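Keeping the Pantry Dry: What We Learned About Storing Food at Home

Our project began with a bag of rice. Marlene Magalhães, who was in our group and whose grandmother had given her the bag, opened it in July and found it full of weevils, and by the time she had finished telling us the story we had all remembered a ruined bag of flour or a box of crackers gone limp, so the subject more or less picked itself.

We wanted to know how ordinary families keep dry food through a humid summer, and whether the old habits still hold up. We talked with 26 households in the Zaugg neighborhood, mostly in their own kitchens, and I should say that we were fed very well along the way. People were generous with their time and even more generous with their cake.

The older cooks nearly all kept bay leaves in with their grains. They couldn't always say why, except that their mothers had done it - and one lady scolded us kindly for not doing it ourselves. Younger families leaned on the freezer, giving new flour a few days in the cold before it went on the shelf. Only 5 households wrote dates on anything, and I'm sorry to report that none of our own group did either.

We also ran a small test of our own. We kept plain crackers in 6 kinds of packaging, from a folded paper bag to a screw-top jar, in the cupboard at the Stallus community kitchen, and tasted them every few days. The paper bag lost almost at once. The jar did best, and the clip-top bags did better than any of us had guessed, as long as somebody remembered to press the air out.

Shape matters too, more than we expected when we started. Several people told us they had given up on deep, narrow containers, which are a nuisance to empty and wash when the last of the oats has settled at the bottom.

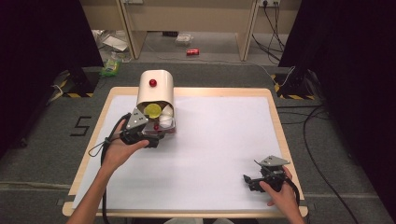 Figure 2. Cream-white cylindrical container on its side, open end forward.

If we had another term, we would repeat the cracker test in winter and weigh the crackers as well as taste them, as our tasters did not always agree. Our thanks go to every household that let us look in its cupboards, and to the kitchen staff at Stallus for the shelf.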